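I have lived in Testmont long enough to remember when the old Gondex works still blew its whistle at four in the afternoon, and I'll admit I still look at my watch around then, even though the building has been quiet for years. So when the city put its plan for the riverfront up for comment this May, I read every page of it, appendix and all, at my kitchen table, with a pot of coffee I probably didn't need.
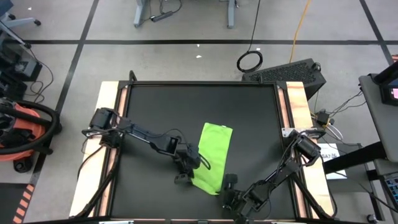 Testmont Downtown Neighbors Club | Opinion

There's a great deal to like in it. The plan calls for 433 new apartments on the Gondex land, a walking path all the way down to Hämäläinen Park, and a proper crossing at Mill Street, which those of us with slow knees have wanted forever. I went in ready to grumble and came out mostly cheerful, and anybody who knows me will tell you how rare that is!

My worry is parking. The draft sets aside 1,447 spaces, nearly all of them in one big garage facing the water. Now, I drive. I drive to the bakery when it rains. But the best view in town shouldn't belong to the third level of a garage.

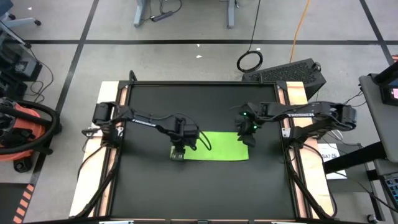
Cloth on the work surface, with an arm at either side.

Vaughan Halliday, who chairs our club and has more patience for meetings than I ever will, thinks the garage is the price of getting the shops. He may be right that stores want parking close by, and he made the case kindly when we talked it over. I just don't see why close by has to mean right on the bank. The Drilov lot, two blocks back, would hold a good part of those cars, and it's an easy stroll from there (flat, too, and shady most of the way).

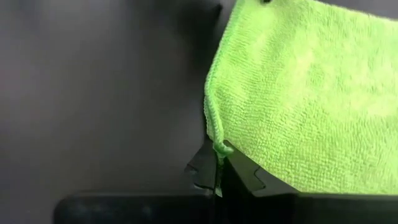
And a stroll is good for a downtown. People who walk two blocks pass a barber, a shoe repair, a window with a nice lamp in it. Some of them stop. My late husband bought half our furniture that way, usually on his way to something else.

So I'd ask the council to move the garage, keep the apartments, and give the water's edge to benches and trees. I'd start with 200 trees and see how we like them.
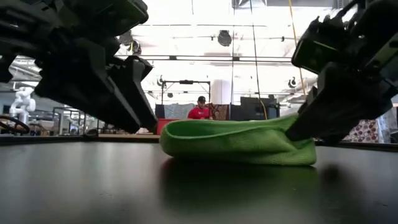
Two black grippers and the green cloth.

Comments are open until the end of the month, and the form at City Hall takes only a few minutes. Write even if you think I'm wrong about the garage. Vaughan certainly will.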